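Kerkgate Sim Kitchen Pack: FAQ

What is it?
Simulated home scenes for training and testing robot arms. Cabinets, drawers, walls, the lot. Made by Rurnard, a small shop, so replies can be slow.

Do drawers come with knobs or bar pulls?
Both. Round knobs are the harder grab, so start there if you want a fair test. 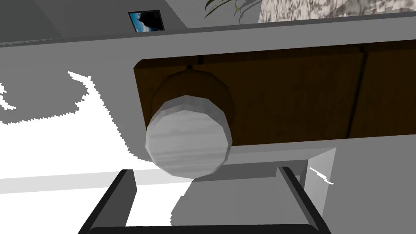
Drawer knob, seen from the gripper.

How many scenes do I get?
30 in the base pack, 107 in the full one. Same license for both.

Can I change the wall textures?
Yes. Plaster, stucco, plain flat color. Swap them in the settings file and restart. Pictures on the walls swap the same way.
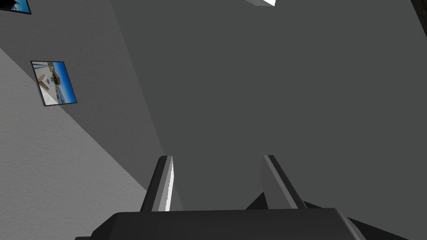 Restart takes a minute on older machines, dont kill it halfway. If textures come back plain gray, clear the cache and try agian.

One arm or two?
Either. Two-arm setup is in the Omar add-on, sold seperately. Needs the full pack.

Is there a trial?
Yes, 5 scenes, no card needed. Good for 2 months.

Refunds?
Before you download, yes. After, no. Ask Detlef Wiegand in billing.

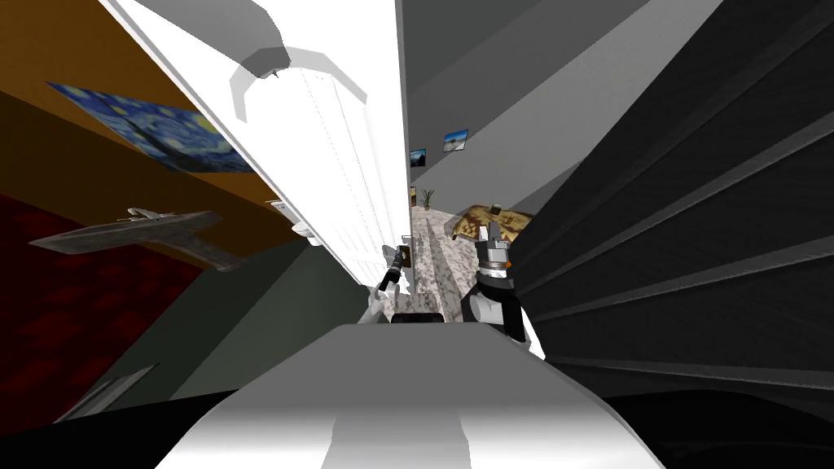 Hartono, April 2, 2022

Omar add-on now shipping. Existing full pack owners: log in, link is under Downloads. Next update due in September. Bugs to Dougal Munro, with your log file please.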